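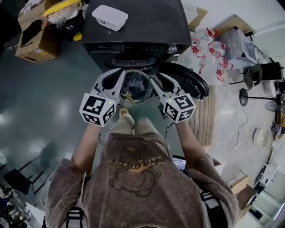
3 min read

Belura front-loading washer: my review after one winter

I bought this washing machine in November and I wanted to wait before writing, because most reviews in the shops are written in the first week, when everything is still new and shiny. Now it is May, and I have washed almost every day. We are four people at home and one of us plays soccer in mud.

First, the look. It is dark gray, and I was afraid it would make the room dark. I like it more than I expected. Dust from the dryer lint shows on it, so I wipe it one time a week with a damp cloth. The top is flat, and this was important for me. My old machine had a top that was a little curved and everything moved on it. Now I keep a white plastic box with a lid there for the tablets and the stain soap, and I don't need a shelf.

The door is round and black, and it opens to the right. Please check this before you buy! In my room the wall is on the left side, so for me it is correct. My neighbor Jolene Sutcliffe has her wall on the right, and she would have to stand in a strange way each time to take out the sheets. I asked the shop if the door can be changed to the other side and they told me no.

The programs are chosen with a silver knob at the right end of the panel. It turns with a clear click. I am happy there is a knob, as my previous machine, a Trodlow, had only touch buttons and it did not understand wet fingers. The names of the programs are short, and two of them I still have to look for in the booklet. "Mixed" and "Daily" are almost the same to me. I use Daily for shirts and Mixed for towels, and I could not tell you the difference in the result.

About the washing. Cotton comes out very clean. Bed sheets have one problem: they twist together and make a big ball, and small things like socks go inside the ball and stay half dirty. I tried putting fewer things in the drum and this helped. For a double duvet cover I now wash it alone with one pillowcase. Wool I washed only on the cold program, at 1,000 spins, which the booklet allows for my sweater, and it kept its shape.

Noise is normal during the wash. The spin is louder, and in the first days the machine walked a few centimeters to the front. Darcy Dhillon, who did the installation, had left one foot too short. He came back, turned it with a wrench, and it has not moved again.

What I don't like: the rubber ring around the opening holds water at the bottom. If you close the door after washing, it smells after two days. I leave the door open until evening. The detergent drawer is also difficult to pull out completely for cleaning, and I broke a nail on it.

I paid 284 dollars in a clearance sale at Bhardwaj, plus delivery. The Ellex model beside it was 143 dollars more and had a steam program. I don't miss the steam.

I would buy it again for a family, if the door opens on the good side for your room. I give it 4 stars. The missing star is for the rubber ring and the drawer.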